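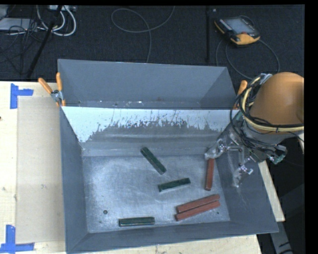 FOR IMMEDIATE RELEASE

Ostgate Tenants' Union questions savings claimed for Didthorpe smart meter plan

OSTGATE, May 4, 2022 - The Ostgate Tenants' Union today called on the city to hold off on its contract with Didthorpe Metering until the company shows how it arrived at the savings it has been promising renters since April.

Didthorpe wants to put its Paju water meter in 3289 apartments across the city. The company's brochure, mailed to every household on the list, says families will save "up to 29 percent" on water. The union has read the brochure several times and can find no household in it that saved that much, or any household at all. There is a chart. The chart has no numbers on its left side.

The union asked Didthorpe for the study behind the claim. The company sent back a second copy of the brochure and a letter describing the figure as "consistent with industry experience." A second request, asking whose experience, has not been answered.

"We would like lower water bills as much as anyone," the union said in a statement adopted by its members. "What we have been given so far is a percentage with two small words in front of it. A household that saves nothing also fits inside 'up to.' Before the city signs, we want to see the bills of real renters, before and after, in buildings like ours."

Most of the buildings on the list were put up long before individual metering was common, and many still run on shared risers that feed several apartments from one pipe. The brochure does not say how a Paju meter would separate one kitchen from the next in a building of that kind. It shows a single-family house with a lawn.

The union also objects to the monthly service fee. Under the draft contract, each apartment would pay Didthorpe a fee for reading the meter, whether or not its water use goes down. The fee can be raised once a year. The draft sets no ceiling on it, and it leaves open who pays when a meter is replaced. Renters now pay for water as part of their rent, and the draft does not require landlords to lower the rent once water is billed separately. The city's housing office has told the union it "expects owners to act in good faith." The union has heard this before.

In 2002, Ostgate approved a heating control program for the Tasotley apartments on similar terms. Residents were told the new controls would pay for themselves. The controls went in, the service charge went onto the rent, and the city never published a comparison of heating costs. The union asked for one at the time and asked again last month. The housing office says the records may be in storage.

Didthorpe has pointed to leak detection as a further benefit, and the union agrees that finding leaks sooner would be useful. It notes, however, that tenants already report leaks by phone, and that the trouble has usually been getting someone to come and fix them. The draft contract covers alerts. It does not cover plumbers.

The union is asking the city to take the following steps before any vote:

Publish the full study behind the savings figure, or state in writing that there isn't one.

Run a one-year trial in the 39 apartments at Tasotley North, with the results made public whatever they show.

Put a ceiling on the service fee.

Require a matching cut in rent for any apartment where water is billed separately.

Copies of the draft contract, with the union's notes in the margins, are available at the union office and can be read there during opening hours. Tenants who received the brochure are encouraged to bring in their own questions, which will be passed on to the city along with the union's.

About the Ostgate Tenants' Union
The Ostgate Tenants' Union represents renters in public and private housing throughout the city. It is funded by member dues and takes no money from landlords or utility contractors.

Media contact: Press desk, Ostgate Tenants' Union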